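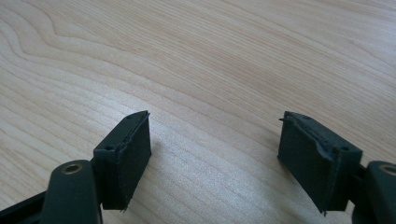 What makes a good talk for a village reading group? A single book you love, and enough time left over for people to argue with you about it.

Slow down here, and say thank you to Evanthia for the tea. Tell them how I found my first science fiction story at 9, on my uncle's shelf in Drukby, all 386 pages of it, and read it under the blankets until my torch gave up. 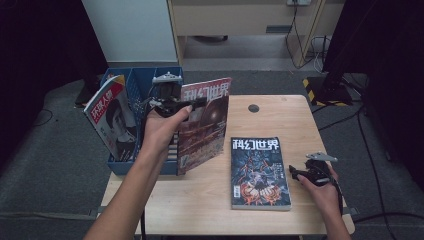

How long should you stick with a book? Give it three chapters, and then pass it on to a friend with a clear conscience.

Read the passage on page 333, then let them talk.

Last updated: October

Comments

Sreekumar Hegde: Lovely evening, I've started mine again.

Thanasis: Which uncle was it?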